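How Engineers Compare Robot Hands

A robot arm is a machine for putting something in the right place. The part at the end of the arm does the holding. Engineers call this part the end effector. It can be a gripper, a suction cup, a hook, a paintbrush or a hand. The same arm can be fitted with different end effectors, so before a job begins someone has to decide which one to bolt on.

This page explains how that decision is tested. The tests described were carried out in November at the Tekden workshop by Hashini Hettiarachchi and Nuwan Akanda.

Three kinds of gripper

A parallel gripper has two flat fingers that slide toward each other and stay parallel as they move, like the jaws of a bench vise. It needs one motor. The controller has to know only two things: how far apart the fingers are and how hard they are squeezing.

A suction gripper has a rubber cup and a pump. The pump removes air from under the cup, and the air outside presses the object against the rubber. The cup must make a seal. Glass and smooth plastic are easy to seal against. Cloth is difficult, as air leaks through the weave.

A humanoid hand has four fingers and a thumb. The thumb is the important part. It can move across to face the fingers, and this is called opposition. Your own thumb does the same thing. Try picking up a coin with your thumb held flat against the side of your hand, and you will see how much work it normally does.

Each finger on a humanoid hand has joints, and the joints have to be moved by something. In some hands there is a small motor inside the palm for each finger. In others, the motors pull on cords that run through the fingers the way tendons run through yours. More joints mean more ways to hold an object. They also mean more parts to wear out and more numbers for the controller to calculate.

Degrees of freedom

A degree of freedom is one direction in which something can move or turn. A door has one: it swings on its hinges. A drawer has one: it slides. Your wrist has more, as it can bend up and down, tilt from side to side and twist along with your forearm.

The arm used in these tests has 7 degrees of freedom. The hand adds more of its own. The parallel gripper adds one.

Setting up a fair test

A fair test changes one thing and keeps the rest the same. For this comparison, the thing that changed was the end effector. The objects, the table, the lighting and the starting position of the arm all stayed the same.

The objects were chosen to be awkward in different ways. Some have flat sides, some are round, and some are soft. A cube is simple for nearly any gripper, as it has pairs of faces that are parallel. A lemon is harder. It has no flat faces, and no two lemons are quite the same shape. A cloth glove is harder again, for its shape changes whenever it is touched. A screw is small, and a fingertip may be wider than the thing it is supposed to pick up.

Electrical parts are useful test objects too. Robots are used in factories that assemble them, and they come in many sizes.
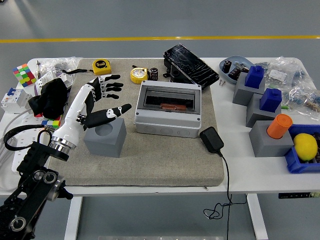

Ville Riihimäki wrote in to say that he would have left the small parts out altogether. A hand with wide fingertips is always going to do badly with a screw, he argued, and including one tells you about the size of the fingers and very little about how well the hand is controlled. He would run the large objects first, fix whatever went wrong, and only then bring out the small ones.

Hashini's answer was that both kinds of information are needed. If a customer wants a robot to sort screws, the reason the hand fails makes no difference to the customer. It does make a difference to the engineer, so the reason is written down next to the result.

What counts as a grasp

Before any testing starts, the team must agree on what success means. The Tekden rules are:

The object must be lifted clear of the surface.
It must stay in the gripper until the arm has stopped moving.
It must be set down inside the target area.
It must not be damaged.

Each object gets 19 attempts with each end effector. One attempt would not be enough. A robot can be lucky, just as a person can throw a ball at a hoop with their eyes shut and get it in. When the same thing is tried many times, luck matters less.

A failed attempt is recorded with a code. S means the object slipped. M means the gripper missed it. K means the object was knocked over or pushed away first. At the end, the codes show a pattern. A long row of S codes suggests the fingers need more friction or more force. A long row of M codes suggests that the camera or the controller has the position wrong.

How the robot knows where things are

The camera provides a picture, and the picture has to be turned into distances. To do this, the team carries out a calibration. They hold a printed pattern of squares in front of the camera and move it to 13 different positions. The computer already knows the true size of the squares. By comparing the true size with the size in each picture, it works out how the camera sees the world.

There is one problem that calibration does not fix. When the hand reaches for an object, the hand may block the camera's view of it. This is called occlusion. You can notice it yourself: reach for a pencil slowly and watch the moment your hand hides part of it. You can still pick it up, as your fingers can feel it. A robot hand without touch sensors has to rely on the last position it saw.

Babatunde Onuoha designed the controller that deals with this. It stores the position of the object just before it disappears from view and steers toward that stored point. If the object has been bumped in the meantime, the stored point is wrong, and the attempt is marked M.

Force

Squeezing harder is not always better. A hard plastic cube can be squeezed firmly. A lemon can be squeezed a little. A raw egg cannot be squeezed much at all. A good controller starts with a light grip and adds force in small steps until the object stops slipping.

Friction helps. A soft rubber fingertip holds a smooth object with less force than a hard plastic one. The fingertips do wear down. Gamage, the supplier of the rubber pads used on the Tekden parallel gripper, recommends changing them after 2000 grasps — sooner if the surface looks shiny.

Reading the results

It would be tidy if one end effector came first with every object. The results were mixed. The parallel gripper was the most reliable on cubes and blocks. It was also the fastest, mainly for the reason that it has so little to calculate. The suction gripper did well with flat lids and could not lift the cloth glove at all. The humanoid hand was the slowest of the three. It had the best score on the lemon and on the glove, where its fingers could close around the shape from several sides.

A result like this does not say which gripper is best. It says which is best for a particular object. A warehouse that handles only boxes has no use for five fingers. A robot that will work in a kitchen, where there are mugs, spoons and dishcloths, may need them.

Try it yourself

You will need a pair of kitchen tongs, a thick winter mitt, and five small objects from around the house. Choose at least one that is round and one that is soft. Do not use anything breakable or sharp.

Pick up each object 7 times with the tongs and move it onto a plate. Do the same wearing the mitt. Write down each success, and use the codes S, M and K for the failures. Then repeat the whole test with one eye closed — you may find that the number of M codes changes.

Words used on this page

Calibration: measuring how an instrument sees or behaves so that its readings can be trusted.
Controller: the computer and program that tell the motors what to do.
End effector: the tool at the end of a robot arm.
Occlusion: when one thing blocks the view of another.
Opposition: moving the thumb across to face the fingers.

Text by Teodor Baran.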